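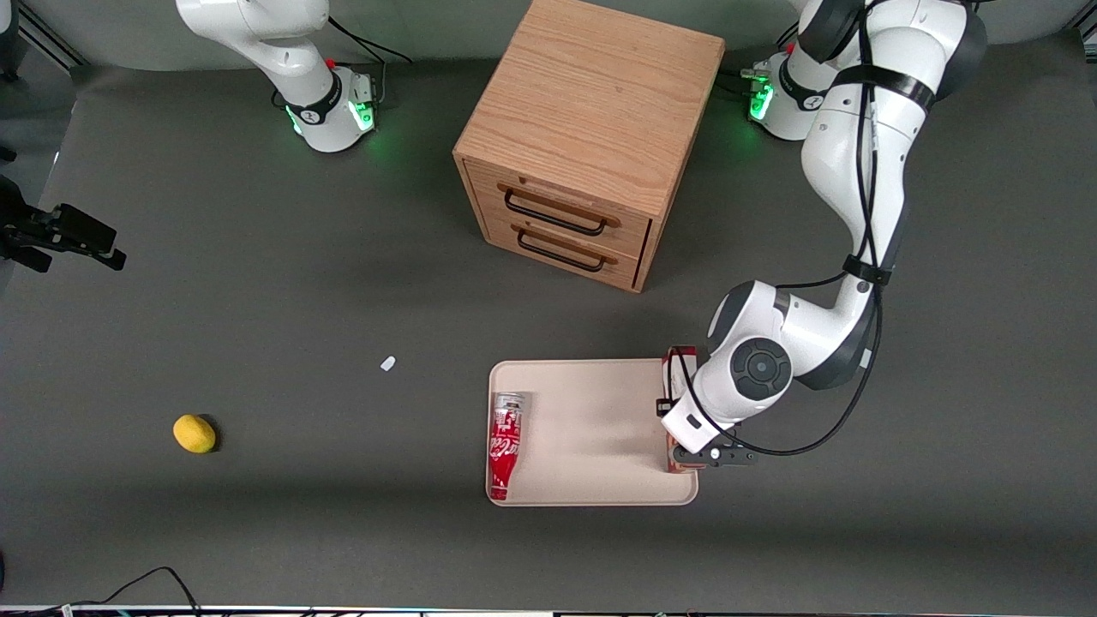
The two-drawer cabinet at the back of the table, with the beige tray in front.

Milten Two-Drawer Desk Cabinet
Reviewed by Warrick Bolger
2021-03-26

I bought this in October to replace a shoebox full of chargers, stamps and spare keys. It has been in daily use since then, first on a desk and later on a hall table, so this is a review of how it holds up and what it is like to live with.

The cabinet is wooden, light oak in color, and close to a cube. The grain shows well on the flat top. Two drawers sit one above the other, each with a black metal pull in a U shape. Mine came assembled apart from the pulls, which go on with two screws each. The screwdriver in the box is too short to be much use. I used my own and was done in 5 minutes.

The drawers run on plain wooden sides with no metal runners. They were stiff at first, the bottom one more than the top. I rubbed a candle stub along the edges and that fixed the top drawer completely. The bottom one still catches a little when the weather is damp. There is no stop at the back of either drawer, so a hard pull will bring the whole thing out onto the floor. I have done this twice.

The pulls are the best part. They are big enough to get two fingers behind, and they have not worked loose. I had a Jotham cabinet before with small round knobs, and one of those came off in my hand within a month.

Inside, the top drawer takes envelopes if you fold them once. The bottom one holds batteries, tape and a small stapler. Neither has dividers. Owusu sells a divider set that is supposed to fit most small drawers, but I found it too tall for these and sent it back. A cut-down cereal box does the job.

The finish is thin. A mug left a ring on the top in the first week, and it only came out with light sanding and some oil. I would put a coaster down, or keep cups off it altogether. The underside is bare wood and will scratch a soft surface, so I stuck four felt pads on it.

I keep a shallow tray next to the cabinet for things that are in use that day. It is a pale beige one from Laltcombe with rounded corners and a raised rim, and the color goes well with the wood. The rim keeps pens and small bottles from rolling off. It marks easily but wipes clean with dish soap.

Good points: solid pulls, attractive grain, small footprint.
Bad points: no drawer stops, thin finish, bottom drawer sticks.

I would buy the cabinet again at the sale price. At full price I would want drawer stops - and a better screwdriver.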